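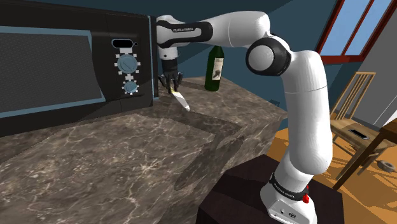

The simulated kitchen, with the arm holding a knife over the marble counter.

Participants wanted: teach a robot arm kitchen tasks by remote control

Posted January 13, 2020

The Vedia group in Luton is looking for 40 people to take part in a study on how persons without technical training show a task to a robot. You will sit at a desk in our office and move a simulated arm with a hand controller. On the screen there is a kitchen, which we call Nodulville, and you guide the arm through small jobs in it: take the knife by the handle, bring it over the counter, put it down in another place, turn a dial on the microwave, move a bottle without knocking it over.

What you will do

Each participant comes for 2 sessions, on different days. A session takes 3 hours including the breaks. In the first one you learn the controller and practice freely, and we do not record anything. In the second one you repeat a set of tasks and we record the movements of the arm and of your controller. We do not record your face or your voice. After every task there is a short form on the screen, where you say how difficult it was and at which moment you lost control, if you did.

Some participants will be asked to do the same tasks with slower movement of the arm. You will be informed of this before you start.

Who can apply

You must be 18 or older and able to use at least one hand comfortably for a long time. Glasses are no problem. We welcome left-handed people very much, as we had too few of them in the pilot. Experience with video games is fine, but please mention it in the application. If you have already worked with robot arms as a job, we cannot accept you for this study.

Payment

You receive 200 pounds after the second session, by bank transfer. If you stop after the first session, you are paid half. Travel inside Luton is included in this amount.

How to apply

Please fill in the form on the Tsolakis project page and choose the weeks in which you are free. Write also which hand you prefer and whether you need a special chair or table height. We answer to every application, normally within one week. Sessions run until the end of May.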